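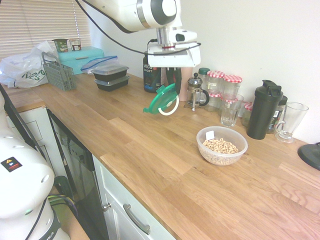

How long does the kitchen demo at the Divavness open day last, and do I have to book?

Each run lasts 17 minutes and you can walk in without booking.

Keerthana Palaniappan
Went in November. Get there before 2 - the room fills up after lunch. They repeat the same run all afternoon, so missing the start doesn't matter much.

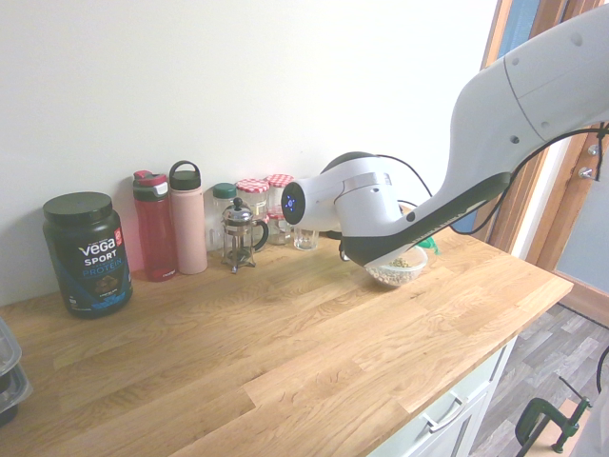 Robot arm tilting a small clear bowl over the counter

Tuulikki Oksanen
Parking is at Trusby, not at the hall. Bus 78 stops closer. No idea if kids get in free, ask at the desk.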